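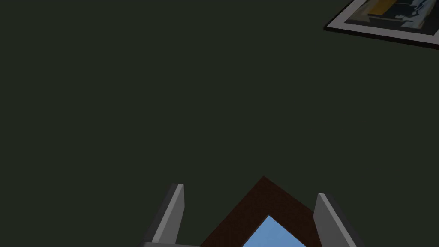
Pidik two-arm build: progress report to the Janevski small grants program

Prepared at the Bilport shared workshop, Stusudthorpe
17 Jun 2026

Where we are

The short version is that the simulated robot is ahead of the real one, and I would ask you to read everything below with that in mind. When we applied, the plan was to have both arms bolted to the torso and moving by the end of May. One arm is on. The other is on the bench with its elbow apart, waiting for a bearing that has been sent to us in the wrong size 2 times.

The software has moved faster. Deok-su Na has the full robot loaded in the kitchen model, with both arms and both grippers, and we can run it on the old desktop in the back corner of the workshop without it falling over. I'm pleased about that. I am less pleased with how often it gets mentioned as if it were the build.

What the kitchen model covers

Your letter asked what we test with. The main setting is a kitchen with an L-shaped counter and a handful of small things on top: bottles, a metal bowl, a spatula. The robot works from in front of the counter and the task list is modest. Reach for an object, close on it, lift it, put it back down inside a taped square. In the model there's no tape, only a set of coordinates, and I've asked for the allowed error to match what we could measure with a steel rule.

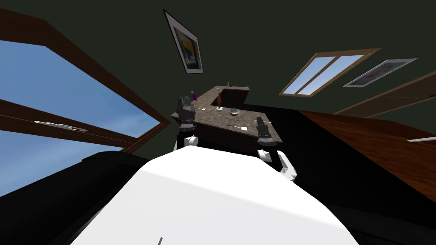

Kitchen model, both arms forward at the counter. The spatula is the item nearer the right gripper.

The bowl is my main complaint. It is shallow, and the only sensible place to grab it is the rim. The simulator treats the rim as if it had whatever friction we type in, and somebody typed in a generous number back in the winter. Deok-su has since brought it down and the success figure came down with it. That was the most useful afternoon we've had on the software side.

Results so far

We ran 100 attempts at the bottle lift and 18 at the bowl. The bottle went well enough that I don't believe it yet. Byung-chul Min ran a second batch with the start position shifted a little each time, and the arm did noticeably worse. I would rather you used the second batch if you quote anything from us. Of the bowl attempts, 6 counted as a success under our own rules, and a couple of those were scrapes along the counter that happened to finish in the right spot.

We have no figures for the real arm that I'd put in writing. It has moved to a commanded position and held it. It has not picked up anything.

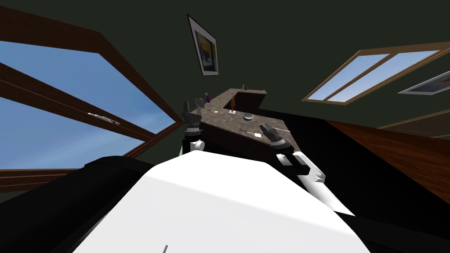
Left gripper by the purple bottle, right gripper over the near edge of the counter.

Two arms or one

The application made a lot of the two arms working together. I wrote part of that section and I think we oversold it. Most of the tasks on our list need one arm, and when we run both, the second spends its time keeping out of the way. Byung-chul disagrees and says the point is holding a container with one hand while the other works on it. He may be right, but we haven't got a single recorded run of that, even in the model. I've suggested we either produce one before the next report or drop the claim.

Build and spending

The torso shell is finished and mounted on its stand. Wiring for the first arm is done and labelled. The gripper fingers have been cut again after the first pair flexed too much, and the new ones are stiffer, though they are also heavier and I haven't seen anyone redo the wrist load calculation. I've asked for it.

We are under budget, but only because the second arm's motors haven't been ordered. Please don't take the leftover amount as a saving. The shop vise was repaired out of Bilport's own funds and none of that is charged to you.

Risks

The bearing supplier. If the next one is wrong too we'll machine a sleeve, and our lathe is not a precise machine.

Bench time. The workshop is shared and the woodworking group has the big table most evenings until their canoe is done.

The model being kinder than the counter. Nobody on the team has measured friction on our real gripper pads. Until that's done, every number under Results describes a program we wrote ourselves.

Before the next report

Refit the elbow on the second arm and mount it. Measure the pads against glass, metal and plastic, and put those values in the model. Repeat the bottle and bowl runs with shifted starts only. Try the real first arm on one bottle, empty, with the stop button in someone's hand.

I don't expect to have the bowl working on the real arm by then, and if we tell you we do, please ask to see the log.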